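# Notes from a season of collecting

I have spent most of the time since February going into other people's homes with hand-held grippers, recording short household tasks for a robot learning project. A few readers asked what the job involves day to day, so I'm writing it down while I still remember the early part.

The project is called Mitow inside the company. The idea is simple enough. A robot arm that has to fold a pillowcase needs to see a lot of pillowcases being folded, from close to the hand, in rooms that don't look like a lab. We don't bring the arm. We bring grippers that a person holds and squeezes, with cameras on them, and the person does the job with the gripper in place of fingers. The recording gives us the view from the hand and the path the hand took. Later someone trains a model on it.

Our first target was 1000 usable episodes. It was then moved to 2000, which I will come back to.

## Who does what

There are usually four of us on the list and two in a home at any time, plus whoever lives there. Matilde Godinho plans the visits and keeps the task sheet. Joana Caldeira reviews everything that comes back and decides what counts. I do the visits and carry the cases. The fourth place has changed hands a few times and at the moment it's split between people from the office.

Joana and I disagreed a lot in the first month. I would come back with what I thought was a full afternoon of good recordings and she would throw out a third of it. After a while I sat down with her and watched her do it, and then I stopped arguing. She wasn't being strict for the sake of it. A model copies what it's given. If I hesitate over a towel for four seconds in every episode, it learns to hesitate over towels.

## How a visit goes

We arrive, take our shoes off if that's the custom, and go over the consent form again even though it was signed before. We ask which rooms are fine and which aren't. We ask about photos on the walls, letters with addresses, medicine. Anything people don't want recorded gets put away before the cases are opened.

Then we set up. That means:

- charge check on every gripper and a spare battery in a pocket
- wipe the lenses
- check that the fingers close flush
- read the unit number into the log
- clock sync
- one mapping pass through the room, slowly, before any task

The mapping pass is the part I used to rush. You walk the gripper through the space so the software can work out where it is later. White walls are bad for this. A bare white wall gives it nothing to hold on to, and if you spend the whole pass facing one, the track drifts and everything recorded after it is off. Now I make sure to turn toward whatever has some pattern to it: bedding, plants, shelves, a calendar, decorations. Homes are much easier than the office in this respect. The office has one meeting room where we have never gotten a clean pass.

After mapping we record. One episode is one task, start to finish, with the gripper starting open and ending open and clear of the object. Most are under a minute. We do the same task several times with small changes, then move to another.

## The task sheet

Matilde's sheet is a plain spreadsheet. She started it with kitchen tasks, because everyone starts with kitchen tasks, and then found we already had plenty of cups. So this spring has been mostly bedrooms: folding cloths, moving pillows, putting clothes into bags, hanging things up, smoothing a sheet.

Cloth is hard. A cup is in the same state every time you put it down. A shirt never is. We had a long discussion about whether to reset cloth to some standard starting heap, and in the end decided against it. The instruction is now to pick it up by the middle, drop it, and begin from whatever it does. The folding looks less tidy in the recordings but there's more variety in it, and variety is the reason we go into homes at all.

Dark cloth is harder again. Black bags and black coats swallow the detail on camera, so you get a big dark area with no visible edge, and it is difficult to tell afterward where the gripper took hold. The fix is more light or a different side of the bed. Sometimes there is no fix and we record it anyway, since people own black coats and a robot will have to deal with them.

## Handling the grippers

New people grip too hard. They also tend to hold the thing at a fixed angle, like a flashlight, and move the whole arm. It takes maybe an hour before the wrist loosens up. I tell them to do the task once with their own hand first, then do it again with the gripper and try to keep the same rhythm.

Hair, sleeves and straps all get in front of the lenses sooner or later. Wrist straps are the usual culprit. Leave one dangling and it will swing across the view on the exact frame where the fingers close. We tuck them in or wrap them around twice. I still forget.

The unit number matters more than it looks. Each gripper has its own calibration, and if the log says one unit and the recording came from another, the measurements are wrong in a way that's hard to spot later. We lost a whole visit to this. I had swapped units after a battery went and didn't write it down. Joana found it by comparing the recordings against the label, and I went back to the same family to do it all again. They were very decent about it, and gave me lunch.
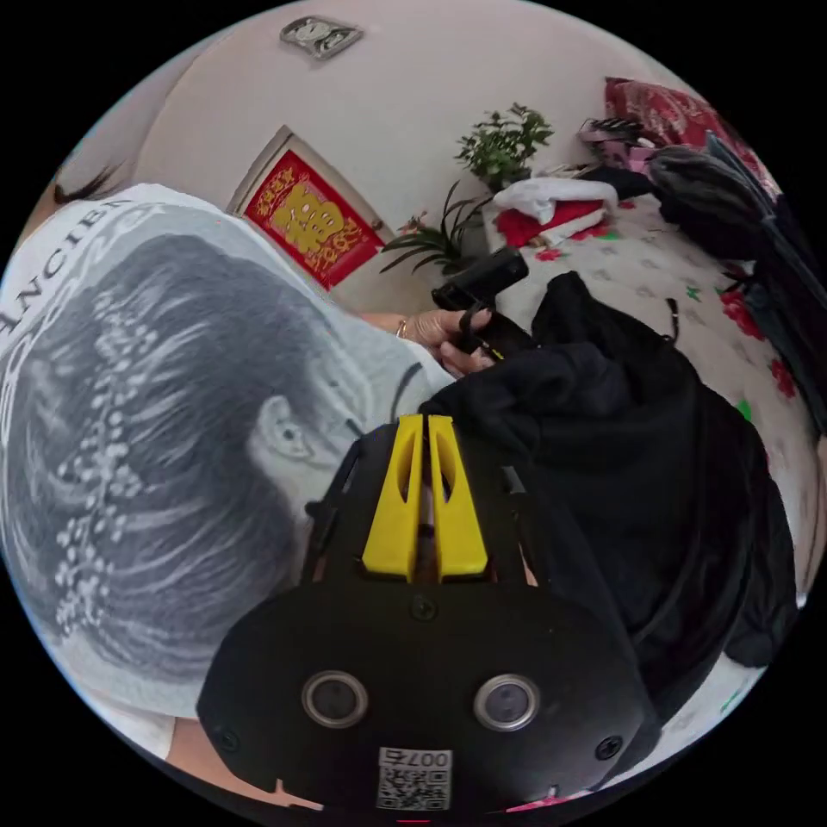 Small bedrooms are the tightest places to work. With two people and a bed there's hardly anywhere to stand, and you spend a lot of time looking past somebody's shoulder. Our rule is that only one person works on an object at a time and the other stays back or gets their own gear sorted. It slows things down. We tried having both record at once, on different tasks, and it went badly – each of us kept walking through the other's episodes, and the batch came back with half of it marked.

What I'd say to anyone planning this kind of collection is to budget for the gaps between recordings. The recording is the short part. Most of a visit goes to moving bags, changing batteries, deciding where to put things, and waiting for files to copy. On a good afternoon we record for less than half the time we're in the house.

## Review

Everything is uploaded the same evening. We tried a courier case with drives in it for a while, then a storage setup called Vomar that one of the engineers wrote, which is slow but hasn't lost anything yet. Joana works through the episodes in order and gives each one a mark: keep, keep with a note, or drop. The reasons for dropping are nearly always the same.

- tracking lost
- task not finished
- a hand helped the gripper
- started too late or stopped too early
- wrong unit in the log

"A hand helped" is the one that annoys everybody. You are folding something, a corner slips, and your free hand reaches out and fixes it before you've thought about it. The episode looks fine and the cloth is folded, but a one-armed robot doesn't have that other hand. It has to go. I keep my free hand in my back pocket now when the task is a one-gripper task.

She keeps failures, though, when they are clean. If the gripper misses a pillow corner and then goes back and gets it, that stays in with a note. For a time we dropped these, and the first trained model had no idea what to do after a miss. It would close on air and carry on to the next step as if it were holding something. Matilde added a column for recoveries after that and we now record some on purpose.

## Where it stands

We passed the first 1000 kept episodes later than planned. The target went up to 2000 when the Jengate people, who run the training side, asked for more rooms and fewer repeats per room. I agree with them. Twenty takes of the same pillow on the same bed are worth much less than a few takes on each of several beds. It does mean more visits, more shoes off, more forms.

The next batch is in the Guerreiro building, where several households on one stairwell have signed up. That should cut the travel. Matilde wants closets and drawers added to the sheet. I've asked for longer breaks between homes and a second case of batteries, and have been promised the batteries.

I'll write again when the drawers are done. If you've done this sort of collecting yourself and have a better way of keeping straps out of the lens, leave a comment.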